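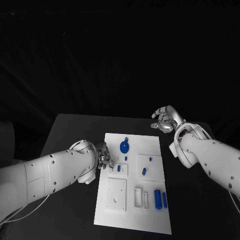
1/ In September I started to make small assembly boards for practice of the fingers. White board, white blocks with slots, blue pegs. I want to write down what I learned, maybe it is useful for somebody who prints such things at home.

2/ My first board was all in one color. Bad idea. After ten minutes my eyes were tired and I missed the slots. Now everything that moves is blue and everything that stays is white. I recommend it very much.

3/ The pegs come from a file I bought at Pristora. The blocks I have drawn myself. I printed 16 pegs and threw away 2, they had a thick edge at the bottom.

4/ About the fit: please do not make it too tight! I sanded each slot a little with fine paper. A peg should go in with light pressure and stand straight when you let it go.

5/ A dark table is good under a white board. You find a dropped blue peg less quickly than a white one, this is true, so I keep a shallow box next to me.

6/ My best time for the full set is 51 seconds, with the left hand only. With the right hand I am faster but I do not practice it so much.

7/ Somebody from Bircombe asked me if the small blocks can be glued. Yes, but wait with it. I changed my layout many times before I was happy.

8/ Next I will try shorter pegs. They are harder to hold between two fingers. If you have a good size for this, please write me.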